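2025-01-17
Agnese Bite, bench notes

Back at the glue trials this morning with a large pot of tea and slightly more patience than I had on Wednesday. For anybody picking this up cold, we are still trying to settle on a paste for the book repairs, and I would dearly like to have it decided before the Tilbridge ledgers come to us in April, as there are a lot of them and the spines are in a sorry way.

I started with the wheat starch, the old recipe, cooked slowly in the small double boiler. I let it go a bit too long while I was talking to Rin about the window seals (my own fault entirely) and it came out stiffer than I like. I pushed it through the sieve, then through again, and thinned it with a little cold water until it dropped off the brush the way cream does. It smelled fine and spread nicely. The second pot was the Felline mix, which comes as a powder and needs no cooking, and I will admit I went in a bit prejudiced against it. It went lumpy at first, then after a rest and a good stir it was smooth enough that I had to be fair and write it down as smooth.

I pasted up 19 test strips in all, cotton on scrap board, and put them under the boards with the flat weights on top. Labels are in pencil on the back of each strip. Please don't move them to the shelf by the radiator, even if the bench is needed. The last lot dried far too fast over there and I ended up throwing the whole batch out, and it took me a good while to feel cheerful about it.

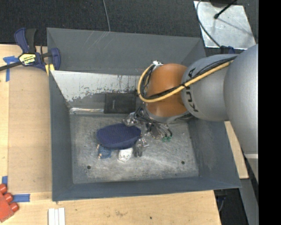

Gripper over the gray bin, KUKA arm.

After lunch I got on with the Sydorenko album, which has been waiting very politely in its box since before the holidays. The hinge on the front board has gone completely and the back one is hanging on by a few threads. I lifted the old lining with a damp poultice, a hand's width at a time, and it came away much more kindly than I was expecting. Underneath is a layer of printed waste, an old seed list as far as I can make out, with the prices still legible. One line says 200 cabbage seedlings, and somebody has gone over the figure in ink. I would love to keep it with the album in a little sleeve. I will write to the family and ask what they think.

The leather is dry and powdery along the joint. I tried a very light consolidant on the inside corner, where it won't show, and left it alone. It darkened a touch while it was wet and I want to see it in daylight before I go any further.

Rin Fukuda came by at the end of the afternoon with the humidity printouts and we went through them together. The store room is steadier than it was, though there is still a dip overnight that neither of us can account for. Rin suspects the door. I suspect the vent, and we have a friendly bet of a bun on it.

Supplies: thread is low, the linen one in particular, and we are down to 2 good paste brushes. Lilano have the brushes but only by the box, so I have put that on the list with a question mark. Blotter is fine for now.

For Monday – lift the weights, peel the first strips by hand before bothering with the pull gauge, and have a look at that corner of the album by the north window. Also wash the sieve properly. I left it soaking.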